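收纳箱里有一只盘子的那个下午

九月一到，我就开始手痒，想把家里所有的柜子翻一遍。别人是春天大扫除，我是秋天。天一凉下来，人站在厨房里不出汗了，擦什么都觉得有劲儿！这次轮到的是餐具，我拖了整整一个夏天的那一柜子餐具。

先交代一下背景。我们家的碗盘分三拨：一拨是日常用的白瓷，结实，磕了也不心疼；一拨是这些年东一只西一只捡回来的彩边盘子；还有一拨是搬家的时候用旧报纸裹着、到现在都没拆开的。第三拨我一直假装不存在，每次开柜门看见那几团报纸就赶紧关上，拿了酱油就走。

星期三下午正好空出来，我泡了一大壶大麦茶，把手机调成静音，从最上面那层开始往外搬。搬之前我给自己定了一条规矩：先全部清空，再谈摆放。以前我总是边拿边塞，左边的挪到右边，右边的挪到下面，忙活到天黑，柜门一关，跟没收拾一样。清空的好处是你终于能看见柜子底板长什么样（我家的底板上居然有一圈不知道哪年的油渍，用小苏打糊了半个钟头才下来）。

彩边盘子是我最喜欢的一拨，所以放在最前面讲。绿边的那只是在 Dunside 的旧货集市上买的，摊主把它压在一摞旧杂志下面，我蹲着翻杂志才翻到。蓝边的来自 Jestulik，一家很小的瓷器铺子，门口挂着风铃，店里窄得两个人要侧着身子过。当时我在那家店里挑了很久，最后只买了两只，走出去没多远就后悔，又折回去，人家已经关门了！这件事我记到今天。

然后就是紫边。我对紫边的盘子完全没有抵抗力。紫色在餐桌上其实不太好搭，很多人觉得它抢菜的颜色，可是你放一块烤得焦黄的南瓜上去试试，或者一小堆拌了芝麻的菠菜，那个颜色一下子就活了。红烧肉倒是真的不行，酱色和紫色凑到一起会显得闷，我试过好几回，次次都把肉又倒回白盘子里。 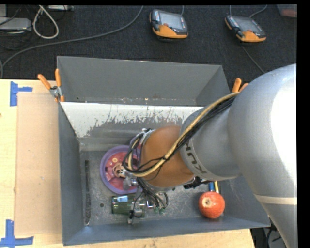 图源：Traltano 图库

灰色的大箱子，箱底躺着一只紫边的圆盘子。我特别喜欢这个颜色关系！灰底子有点旧，上面全是细细的划痕，反而把那一圈紫衬得很精神。我看了好一会儿，然后跑去把自己家的灰色餐垫翻了出来，就是那块嫌它太素、买回来用过一次就压箱底的。铺上去，紫边盘子往中间一摆，我在厨房里自己“哇”了一声。所以各位如果家里有颜色比较跳的盘子，别急着给它配花桌布，先拿一块最不起眼的灰色试试，旧一点的更好。

说到箱子，我得好好夸一夸深口箱。以前我收盘子用的是那种浅浅的托盘式收纳盒，看着整齐，拿起来也顺手，可是一叠起来就晃，搬的时候提心吊胆。后来换成了四面高高的深箱子，在收拾的过程当“中转站”用，好用得不得了。从柜子里拿出来的东西先进箱子，擦一只、放一只，台面上永远只有手里正在处理的那一只。台面不乱，心就不慌。

不过深箱子也有它的脾气，我踩过的坑写在这儿：

箱底一定要垫东西。盘子直接放硬底上，那个声音听得我牙酸，而且釉面底下那一圈没上釉的圈足特别糙，来回蹭几次，箱子和盘子两败俱伤。我垫的是洗薄了的旧毛巾，对折一次刚好。

别贪多。箱子深，就总想往里摞，摞到最后底下那只要用的时候，得把上面的全请出来。我现在的做法是盘子竖着放，像放唱片那样，中间隔一张厨房纸。竖着放的盘子比平摞的好抽，找花色也方便，手指头拨一拨就翻到了。

大盘子靠边，小盘子在里面。这个是我婆婆教的，她老人家收拾东西比我有章法得多，我第一次照做的时候还不服气，觉得多此一举，后来搬了一趟箱子，里面一声没响，服了。

箱子不用买新的，也不用买贵的。我在 Wieser 的店里看过一款带盖的，做工确实漂亮，拿在手里掂了又掂，最后还是放回去了。家里已经有能用的箱子，旧就旧一点，刮花了也不妨碍装东西。省下来的钱我转头去买了一把新的长柄刷子，刷杯底专用，这个钱花得我心花怒放。

回到我的餐具大清理。搬空、擦净、分类，做到一半的时候我终于把那几团旧报纸拆了。前几团里是些配不成套的小碟子，蘸料碟、酱菜碟，边上有细细的金线，有的已经磨没了。再往下拆，拆出来一只我以为早就丢了的汤碗，是我刚开始自己做饭那年买的，碗口有一个小豁，我一直记得那个豁口的位置，因为每次喝汤都会避开它。捧着它在地上坐了一会儿，大麦茶都凉透了。

这只碗我留下了，不吃饭用，放在窗台上装大蒜。

留还是不留，我一般只看一件事：过去一年有没有想起过它。想起过，哪怕没用，也留。完全没想起过的，就送出去。这回送出去的不少，光是成套的马克杯就有两套（到底是谁在不停地送我们马克杯？），还有一只巨大的、只有蒸整条鱼才用得上的长盘。我们家一年到头不蒸整鱼，可它占了大半层的位置，霸道得很。把它请走以后，那一层一下子空出来，我站在柜子前面开开关关好几回，光看着就高兴。

清洗这一步我也说两句。放久了的盘子表面会有一层黏黏的东西，洗洁精直接上去是滑开的，得先用热水泡。我泡的时间不长，水从烫手到温手就差不多了，再用软海绵打圈。彩边的地方千万不要用钢丝球，尤其是釉上彩，一擦就花。我的绿边盘子就有一小段被我年轻时候的钢丝球毁过，颜色浅下去一截，看见一次心疼一次。金线的更要小心，也不要进微波炉，这个大家应该都知道，但我还是想啰嗦一遍。

擦干用的布，我推荐纯棉的纱布巾，洗过好多遍、已经发软的那种最吸水，也不掉毛。新买的布反而不行，擦完盘子上一层白絮，对着光看特别明显，等于白干。

最后是摆回去。白瓷放在最顺手的那一层，每天要用，伸手就到。彩边盘子我挪到了和眼睛差不多高的位置，以前它们住在最底下，要蹲下来才看得见，难怪我老是忘了用。紫边的放在最外面！当天晚上就拿来装了南瓜，切厚片，刷一点油，撒一点粗盐，烤到边上起焦。家里那位吃饭从来不看盘子的人，筷子伸到一半停下来问我，这盘子是新买的吗？

在家里放了好几年了。

后面几天我还有两件事想做。一件是给柜子里贴一层防滑垫，原来那张已经卷边了，撕下来的时候粘得一手黑。另一件是把调料架也清一遍，里面有一瓶咖喱粉，罐子上的字都磨没了，我连它是哪年来我们家的都说不上来，打开闻了闻，没什么味道，又盖上了。调料架的事情等我收拾完再来写，到时候估计又是长长的一篇，你们做好准备。

家里也有彩边盘子的朋友，欢迎在下面告诉我你们拿它装什么菜。黄边的我一直没遇到特别中意的，谁要是知道哪里有，请一定一定留言给我！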